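3. Planning and Buying the Equipment

3.1 Where the money started

I'll say up front that this is the section I most wanted to read in other people's papers and almost never found. Plenty of groups tell you how well their arm picked up a towel. Very few tell you what they paid for in what order, or what they'd leave off the list if they got to write it again. So this section is long, and it's mostly about shopping.

Our project, Isto, is a small one. The task is household laundry: getting clothes and linens from wherever they've been left into a basket, and back out of it. When we wrote the proposal, I drew up the equipment budget in an afternoon with a price list from one supplier open in another window. That budget had one big line (the arm), one medium line (the gripper and the wrist camera), and then a line called "other," which I filled in with whatever was left over. I was rather proud of how tidy it looked! Sanaa Salem, who ran our purchasing, read it and asked me what was in "other." I said tables and cables. She wrote "tables and cables???" in the margin and sent it back.

She was right to. The "other" line is where most of our planning effort ended up going, and it's the part of the budget I'd now draft first.

3.2 Working back from the room

The second draft started from the room. We wanted the task to happen in a space with furniture in it, at the heights where laundry really ends up — on a seat, over something, in a basket on the floor — and that decision touched nearly every item we bought afterward. Reach was the obvious one. A robot that works over a tabletop can get away with a fairly short arm. Ask it to go down to a basket at floor level and then up and over the edge of a seat and you're suddenly looking at a different page of the catalog, with a different mount under it.

So before asking for any quotes, we laid out the room and marked the lowest point and the farthest point we wanted the fingertips to get to. I'd recommend this to anybody, and it costs you a roll of tape. We measured from the floor up, wrote the numbers on a sheet, and sent that same sheet to every vendor. The replies got a lot more useful once we did. Earlier on we'd been asking "what arm do you suggest for laundry?" and getting back brochures. 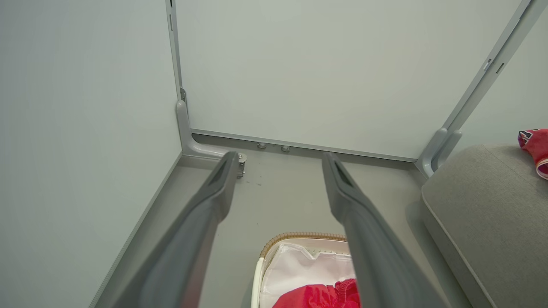 The next thing on the sheet was clearance, and I badly underestimated it. Vendors quote reach as a nice round ball around the base of the arm, as if the thing were floating in an open field. Inside a corner, with walls on the sides and posts and a seat to steer around, the useful part of that ball shrinks a lot. It shrinks more when the fingers are long. We went for long fingers because they can go down past the rim of a basket while the wrist stays up out of the way, and I still think that was the right purchase. But you pay for them twice, once on the invoice and again in all the places where you can't turn the wrist without tapping something. When you compare quotes, add the finger length to the wrist before you judge anything. Two of the arms we'd been keen on dropped out at that point.

3.3 Quotes, and how we compared them

We ended up with three suppliers to compare: Erach for the arm, Kozma for the gripper and fingers, and Cendance, which offered to sell us the whole package including setup. The package was tempting. One order, one phone number, one person to be annoyed with. It was also a fair bit more than the two separate orders put together, and the hard part was deciding what our own time was worth.

Our first comparison table had only prices in it, and on prices the separate orders won easily. Then Sanaa added a column for staff hours. We guessed 20 hours to get an arm from one firm and a gripper from another talking to each other, and we put a wage on those hours. The gap closed quite a bit. She added another column for the wait between order and delivery, which matters when your funding has an end date, and the gap closed some more. In the end we still bought separately, mostly so we could swap fingers without going through a third party, but it was a much closer call than my first table made it look.

I'd suggest keeping both of those columns. I'd also keep a plain list of what each quote leaves out. Cables, the mounting plate, the emergency stop, shipping, and any yearly software fee were each missing from at least one of ours. None of it was hidden, you just had to ask. The final equipment list was signed off on 24/09/2018, and by then it was on its fifth version.

3.4 Fingers, spares, and other things that wear out

We budgeted for one set of fingers. Please don't do that. Fingers are the part that touches the world, and in a room with metal legs and rails in it they'll touch plenty of things you didn't plan on. Once we'd accepted that, we put 5 spare sets into the plan and treated them like printer ink, as a supply we'd use up. It moved them to a different part of the budget too, which our finance office cared about far more than I did. (Equipment and supplies come out of separate pots where we are, and moving money between the two takes a form and a good deal of patience.)

The same goes for the laundry itself. It sounds silly to have a line for towels, but cloth that gets grabbed, dragged and dropped over and over changes how it behaves. It softens, it stretches at the hems, and it picks up snags. If you want the last week of trials to be a fair match for the first, you want to be able to replace items like for like. We bought ours in pairs, used one, and kept its twin in a drawer. The whole textile line came to $200, easily the best value in the project.

I did put thought into color. We picked strong reds along with plain whites so we'd have both an easy case and a hard one for the camera against pale walls and floors. A red towel on a light background is a gift to any vision system. A white cloth in a white basket liner is a good deal meaner, and if your budget only stretches to a few items I'd make sure at least one is of the mean sort.

3.5 Furniture as equipment

Our furniture went through the same approval process as the arm, and I've come around to thinking that's sensible. Every post, foot and caster in the work area is something the robot has to plan around, so it belongs in the model of the room, and anything in the model has to be measured and has to stay where it was measured. Anything on casters deserves a bit of extra money for a way to lock it or block it in place. We wrote "fix casters" on the plan as a note to ourselves and then forgot to give it a cost, so it came out of the coffee fund. Figure 2 gives an idea of how much of the working space is taken up by things other than laundry.
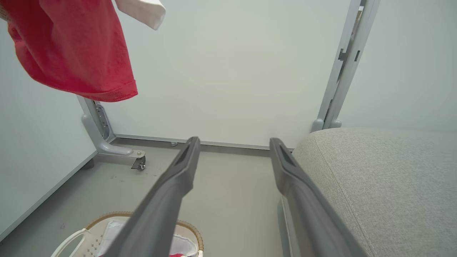 Figure 2. Wrist-camera view of the work area, with the gripper fingers, laundry basket, red towel, metal frame and upholstered seat.

A view like that one is also worth thinking about when you're choosing a camera. The fingers take up a good share of the picture, and the longer they are the more they hide. We looked at two ways to deal with this: a wider lens on the wrist, or a second camera fixed to the wall. The wall camera itself was cheap. The mount, the long cable run, the extra calibration and the extra storage were what pushed it up the list, and together they came to more than the camera did. We left it as an optional item and wrote the plan so the project could go ahead without it. If your task needs to see the inside of the basket while the fingers are in it, I'd move that item up.

Storage was another one I'd have skipped if left to myself. Video from a wrist camera piles up quickly, and we had to choose between keeping everything and keeping a thinned-out set. Keeping everything meant buying drives at the start. We bought them, and put them under supplies along with the fingers.

3.6 What I'd put in the first draft next time

If I were starting the Isto budget again tomorrow, the room plan would be on page one, with the lowest and farthest points marked and the finger length already counted in. Right behind it I'd put the supplies list, with a replacement rate guessed for every item even if the guess is poor, and only then the arm. I'd ask each vendor for the same quote in the same layout and leave some slack for whatever they still leave out.

I'd also let Sanaa write the "other" line. The full item list, with the staff hours we assigned to each purchase, is in the appendix, and the trial procedure follows in Section 4.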